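Table Rules at the Rusville Bench

The Bundell working guide for two-arm tables was last revised in March and applies to all 15 stations at Rusville. It covers what goes on a table, where it goes, and what has to be true before anyone enables the arms. This page goes with section 4 of the guide. Nabila Shehata keeps the text up to date, and changes go through her.

Sorting tasks start from a spread layout. Loose items may lie at any angle, but the containers are set first and stay put until the run ends. Each layout gets a number in the Urkell log, and the operator enters it before the first motion.
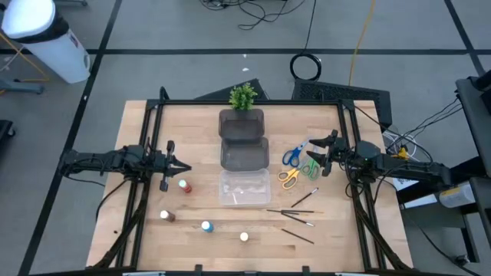 Sorting layout with paint bottles, brushes and scissors. Containers run down the center, between the two arms.

Points from section 4 that come up most at this kind of table:

Scissors go down closed. Check them again after every reset.

Keep hands outside the frame while either arm is enabled. To move an item by hand, disable both arms, not only the nearer one.

Bottle caps are tightened before the bottles are set out.

First runs of a new layout are done at reduced speed, up to 58 percent of the normal setting. The operator stays within reach of the stop button for the whole run.

If a gripper touches the tabletop, stop and write it up, even when there is no mark. Use the Bennani form and give the layout number.

Printed copies of the guide are in room 194. Please return them to the shelf.

Page updated 9th January.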